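Search this site
Type and press enter

Window or aisle on the overnight bus
Posted in May by the author of Slow Way Round
3 min read

I used to fly between Drellden and Pliltdale without thinking much about it. The flight was short, but the airport at the Drellden end is a long way out, and once I added up the shuttle, the bag drop and the wait at the other end, most of a day had gone anyway. Last month I took the Grirus overnight coach instead. A few readers asked how it went.

The ticket cost me $70 one way, booked the week before. That included one bag underneath and one small bag on board. The coach leaves from the old rail yard side of the station, and the sign for it is behind the ticket hall where you can't see it from the street. I walked past it twice. Boarding opened at 9:30 in the evening and we left on time.

The seats are set out two on one side and one on the other. If you are travelling alone, book a single. They go first and they don't cost any more. I had one near the back, which was a mistake, as the toilet door doesn't latch properly and it knocked on every bend until the highway straightened out. Next time I'd sit nearer the middle.

The seat goes back a fair way but not flat. There's a footrest, a reading light and one power socket down by your ankle. My charger was too heavy for it and kept falling out. In the end I wedged it with a rolled sock and that held until morning. 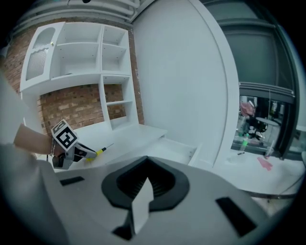

We stopped once, at Nutsugah, a bit after 2 in the morning. It's a roadhouse with a decent-sized car park and the only hot food on the route. The driver gave us half an hour. I had a toasted sandwich and a tea and walked a few laps of the car park to get my knees moving. It was colder than I'd dressed for. My jacket was in the bag underneath, and they don't open the hold at that stop, so keep yours with you.

After Nutsugah the lights went off and it was quiet. The last 300 kilometres are all on the new road and I slept through most of them, five hours all up if I count the broken bits at the start. I woke up with a sore neck and the sun coming in around the curtain.

We pulled into Pliltdale at 7:15. The station café was open and the local buses had started, so I was at my sister's place before she'd left for work. If I'd flown that morning I would still have been in the security line.

I've booked the coach again for the trip home, in a single seat, row 5.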